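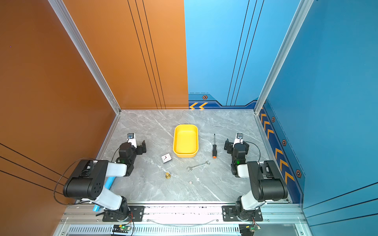 Remzi Uysal's first report of the fault ran to one line: the right arm was letting go of things it had been told to keep. The log agreed with him on the letting go. It also recorded that no open command had been sent, and it took the team at Filus until the end of February to reconcile the two.

The cell is a two-arm bench type, with both arms fixed to a rail along the front edge and a tray set towards the back of the table. The task is sorting. Each arm picks up a small item, carries it to the tray and releases it. The items are chosen to be awkward: a die, a spanner, a screwdriver, a little alarm clock, a brass-coloured piece shaped much like a chess pawn. The spanner and the screwdriver caused most of the trouble.

Over 937 logged picks, the right gripper opened in mid-carry 44 times. The left did so 5 times, a figure the team had been putting down to poor grasps. No one was hurt. Dropped tools landed on the work surface, inside the side walls, and the worst recorded damage was a chipped jaw tip.

The first suspect was grip force. Yavuz Bayram raised the holding current in steps and the drops became more frequent, so the setting was put back. The second was the jaw itself, which was swapped for a new one from Flodard with no change at all.

What the two men had not looked at was the cable. On each arm it runs from the wrist in a free loop down the outer side. With the forearm stretched towards the far end of the tray the loop straightens, and on the right arm it had been dressed slightly short. A hard pull at the connector broke the data line for a few milliseconds. The gripper controller treated this as a lost link and went to its default state. The default state was open.

That default had been inherited. Iria, the control software used on the cell, takes it from a settings file written for an earlier gripper, on which opening was considered the safe response if a hand was caught. Holding a spanner over a table is a different case. The status light gave no help either, as it reports power to the wrist and stays green through a short loss of data.

Higher current had made matters worse for a plain reason. The stiffer grip let the arm pass its slip check at longer reach, so it spent more time with the cable tight.

The repair was in three parts. Both cables were replaced with longer ones and clamped at the forearm. The default was changed to hold position for 100 milliseconds, then stop the arm and raise an alarm. A separate release button was fitted for trapped fingers – Kolář supplied the switch – and is tested at the start of each shift.

The cell returned to use on 20 July 2023. Bayram has since checked the settings files on the firm's other benches and found the same open default on two of them. Both have been changed, and the slip check is still under review.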